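Speaker notes: What we learned from the slipping grip
Talk by Puspita Ngau, Sundby workshop, 11 minutes plus questions

Slide 1. Title
Good morning. Thank Dewanti Osman for the invitation. Say at the start that I work on the data side and that I did not design the gripper.

Slide 2. The fault
In February we had 582 recordings of the jar task. In 204 of them the closing width was wrong. The log said the jaws were open by 2 millimetres more than they really were. Speak slowly here, people often ask me to repeat the numbers.

Slide 3. How we noticed
Shanthi Mondal trained a first model at Judberg. The arm closed on the jar, stopped too early and lifted nothing. Two times it let the jar fall from a low height. No person was hurt, but the stop button was too far from the operator. I come back to this on slide 6.

Slide 4. What we believed first
We thought the model was guilty. We lost many days with this. Rocío Salinas then compared the logged width with a simple ruler, and the ruler was right. Pause. Let them laugh if they want.

Slide 5. The cause
The cable pulled on the small connector of the width sensor when the operator turned the wrist. After some turns the zero point moved. The software checked the zero only at start-up, so all later recordings in the same session were affected. Only the right-hand unit had this fault.

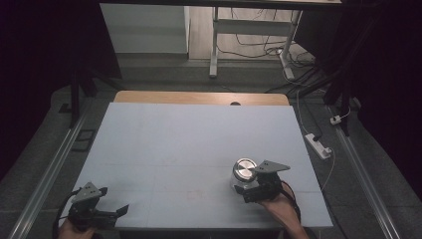

Slide 5: Jar task with the two hand-held grippers. The right one is closed on the jar.

Point to the black cable at the lower right. Ask the audience how they fix their own cables.

Slide 6. What we changed
The cable is now clamped to the handle. The zero is checked before every recording. On the arm side, the stop button is within reach of the operator's seat. Aisyah Wibisono wrote the new checklist, copies are at the door.

Slide 7. Open points
We have not repaired the 204 recordings. Maybe a correction is possible, but I do not promise it. If time is short, skip the Tetel comparison and go to questions.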